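The Musician, the Dairy Farm and the Best Echo in the County

Ingeborg Strobel bought the old Tiedemann dairy without ever going inside the house. She stood in the milking parlor, clapped her hands once, listened, and called her manager from the driveway to say she'd found it.

"He asked me how many bathrooms there were," she says, laughing so hard she has to set down her coffee. "I had no idea! I still had to go look."

There are 3, for the record, and one of them has a view most hotels would build a whole brochure around. The farm covers 127 acres of pasture and maple woods, with a creek along the north line and a stone barn that is older than the road leading up to it. Strobel, whose second album, Wondside, spent most of last year playing in every coffee shop I walked into, moved here in November with a piano, two cellos and a dog who took one look at the pond and has smelled like it ever since.

The barn is the part you'll want to hear about. Strobel kept the hayloft, the beams and the sliding doors, and put her studio on the ground floor where the stalls used to be. The concrete still slopes toward the old drains, so the piano sits on wedges. She recorded the whole of her new record, Imside, in there (it's out later this year, and I got to hear four songs with the big doors open and swallows going in and out over my head). On the slow one, the third track, you can hear rain start on the roof halfway through the second verse. She left it in. I'd have left it in too!

The house is a plainer thing, a white two-story farmhouse with a deep porch and a kitchen that runs the full width of the back. The previous owners had covered the pine floors with carpet in all but one room, and Strobel pulled it up herself over a long, dusty winter. The boards underneath are scarred and gorgeous. Her dining table came from the schoolhouse in Rornell, the nearest town, and seats far more people than she says she knows how to cook for, though the bean soup she gave me suggests otherwise.

Upstairs she's been slower. The bedrooms have fresh white walls and not much else yet, and she's in no hurry to fill them.
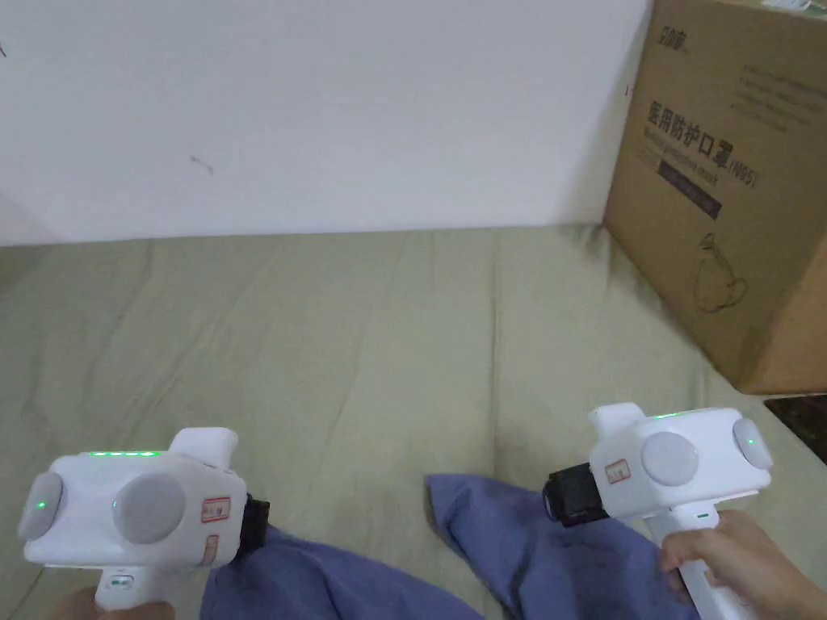 What she does have is plans for the outdoors. The lower meadow dips into a natural bowl, and next summer she wants to put on a concert there for 400 people, with blankets on the grass and no stage at all. The town has already said yes to the parking. Her neighbor has offered his hay wagons for anyone who can't manage the hill.

We walked down there before I left, and she made me stand at the bottom while she climbed to the fence line and sang half a verse at talking volume. I heard every word. Then the dog went into the pond again, and she ran off after him, yelling back at me to try the clap in the milking parlor on my way out.

I did, twice.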